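Notes on the Cloth Stage of the Planner
3 Jun 2020

The present entry continues the series on the software behind the Wedorby project. Earlier entries dealt with rigid objects such as cups, boxes and drawer handles. Cloth is harder, and most of the work since January has gone into the part of the code that decides where to grasp it.

Hand-held grippers at work on garments and cloth over a bed with woven matting.
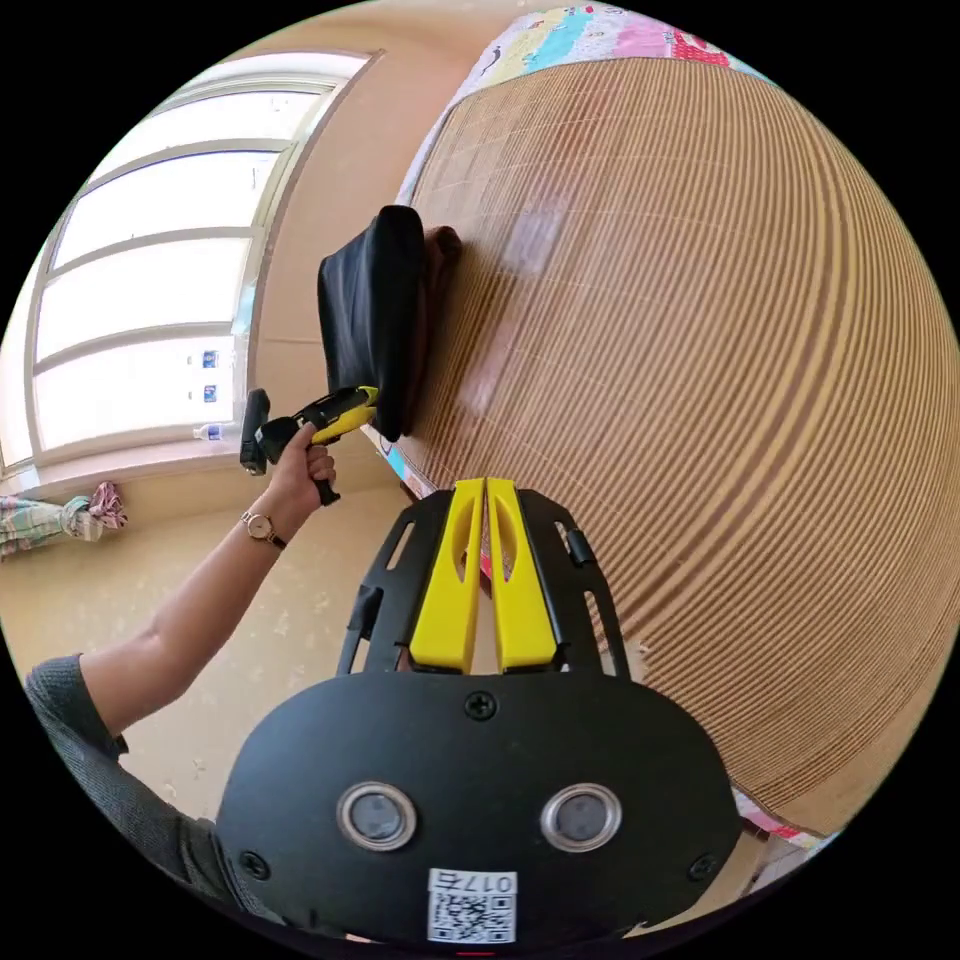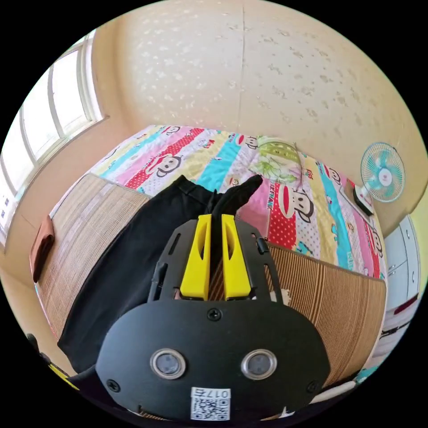

Why does the planner not simply use one fixed grasp point for each type of garment?

A fixed point assumes a known shape, and a garment placed on a bed seldom has one. The planner therefore scores many possible points on each new view and selects the one with the best chance of holding a single edge or a single fold.

The scoring is carried out by a module named Grurnalance. It receives a segmented view of the fabric and returns a ranked list of candidates, each with a position, an approach direction and a confidence value. The first version returned as many as 300 candidates per view. This was thorough on paper and of little use in practice, as the motion planner spent most of its time rejecting points that lay within a finger's width of one another. The current version merges neighbors before ranking and passes on no more than five.

Segmentation remains the weakest link. Dark fabric offers very little texture, and the depth estimate tends to fill in a fold as though it were flat. Printed bedding causes the opposite problem, in that strong color borders are read as cloth edges. Woven matting falls between the two. Its stripes are regular, and a simple frequency filter removes most of the false edges before the main network is called. The filter was written as a temporary measure and has remained in the code ever since. It has been given a proper name and a set of tests.

Wide-angle lenses require a further step. Straight borders arrive as curves, and the error is largest near the rim, which is often where a sleeve or a hem is found. Two approaches were compared. The first corrects the full view before segmentation. The second segments the original view and corrects only the candidate points. The second was adopted. It is faster, and stretching the rim of the view had been producing blurred regions that the network treated as fabric.

Timing was reviewed in the same period. Under the Skastent scheduler, perception and control had shared one loop, and a slow view would hold back the finger commands. The two have now been separated. Perception publishes when it is ready, and control runs at its own rate using the latest accepted result. A full perception pass takes about 270 milliseconds on the bench computer. Results older than four control cycles past their due time are discarded, and the arm holds its position until a new one is available.

One error deserves to be recorded in detail, as it consumed the better part of a week. The left and right fingers were assigned opposite signs in the calibration file and again in the driver, so that the two mistakes canceled. When the driver was cleaned up, the fingers began to open on a close command. The fault was searched for in the planner for several days before the calibration file was examined. Signs are now checked when the file is loaded, and a mismatch stops the program with a plain message.

The replay tool, Enriquez, has also been updated. It steps through a recorded session and draws the ranked candidates over each view, together with the one that was selected. Older recordings must be converted once before they will open. The conversion script is stored beside the tool and does not alter the original files.

The next entry will address regrasping, and in particular the rule for deciding when a held fold should be released and taken again from a lower point. That rule is at present a single threshold, set by hand.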